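About Markton Grip Test

Markton Grip Test compares robot grippers, arms, wrist cameras and controllers for firms that have to choose between them.
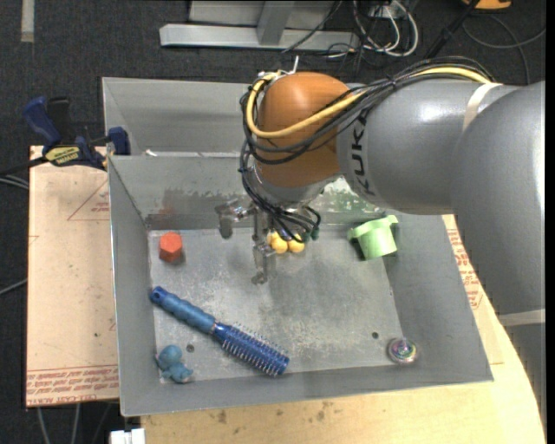

We work for machine builders, warehouse operators and gripper makers. A client sends us a gripper, or a shortlist of grippers, and a statement of what it has to pick. We mount each one, run it through a fixed programme of picks, and return the results with the logs. We do not sell hardware and we take no commission on anything a client goes on to buy.

How we started

The company was set up in Brorkthorpe by Iveta Jireš and Xolani Nkosi, who had both spent several years installing picking cells. Gripper data sheets at that time gave payload, stroke and closing force, and most still do. These figures are needed to rule a gripper out. They say little about how it will behave when an object is lying against the wall of a bin, or when the only exposed surface is curved and slippery. The two of them had been running informal trials for their employer, and customers began asking to see the numbers. The first paid job was a comparison of two parallel-jaw grippers on a single arm and took 12 working days. The same job now takes less than half that, most of it mounting and calibration.

What we test

Grippers make up the larger part of our work. We test parallel-jaw, multi-finger, suction and soft types, along with hybrids of these. For each we report pick success by object and by starting position, the number of attempts per successful pick, drops during transfer, cycle time, and any damage to the object or to the fingers. Failed picks are sorted into 13 classes. The most common are finger collision with the bin wall, slip on closing, and loss of grip during the lift.

Arms are compared less often, usually when a client already has a gripper and wants to know whether a smaller arm will carry it. We look at reach into the corners of the bin, settling time at the pick position, and how the cables and hoses behave at the wrist. Cable routing is checked at the extremes of every wrist joint before any run begins. A hose that is too short will limit rotation, and one that is too long will catch on the fingers or get in the way of the camera.

Cameras and controllers are tested on their own or as a pair. With cameras we measure depth error on matt, glossy and transparent surfaces. With controllers we measure latency from grasp command to first finger movement, and how cleanly the unit recovers after a protective stop.

The object set

Our standard set has 64 objects. They are household goods and toys, and can be replaced from ordinary shops. Hairbrushes are in it for the bristles, which give poor depth data and little for a hard fingertip to hold. Cups are in it for the rim. Small rounded toys present no flat faces to close on. Transparent items are kept as a separate group and scored separately, as mixing them in would hide the performance of the gripper behind that of the camera.

Clients may add their own objects. These are reported in a separate table so that the standard results stay comparable from one job to the next.

How a trial is run

Bins are clamped down before a series and their position is measured at the start and end. If a bin has moved by more than our limit, the series is thrown out and repeated. Objects are placed from a printed layout, and each layout is used for every gripper in the comparison. A full comparison is 882 picks per gripper. Short trials are available for clients who only need to know whether a design is worth taking further, and are marked as such on the first page of the report.

We use worn bins as well as new ones. Scuffed metal gives different reflections from clean metal, and most working cells have been in service for years.

All runs are logged by Ello, our own recording software, which stores joint positions, finger positions, motor current and camera data against one clock. Ello began as a set of scripts and was rewritten by Aileen Umali when the scripts could no longer keep up with two cameras. Clients receive the full log and a viewer.

People

Iveta Jireš is technical director and signs off every report.
Xolani Nkosi looks after arms, mounting and safety.
Aileen Umali is responsible for Ello and for data handling.
Eduardo Magbanua designs adaptor plates and test fingers, and runs the workshop.
Lovely Salazar plans the trials and is the first contact for new clients.

Work with Abella

Abella is our long-running internal project on finger wear. Sets of fingertips in different materials are cycled against the same objects and measured at intervals. Results are issued to clients each January. Eduardo will supply the fingertip drawings on request, in STEP or PDF.

Sending us a gripper

Please include the mounting pattern, mass, centre of gravity, supply voltage or air pressure, and the communication protocol. If the gripper needs its own controller, send that too, with the power supply and at least one spare set of fingertips. Prototypes are accepted. We can work under a confidentiality agreement and have a standard one ready.

Deliveries are received at the Brorkthorpe workshop until 4 pm. Mark the box for the attention of Lovely Salazar.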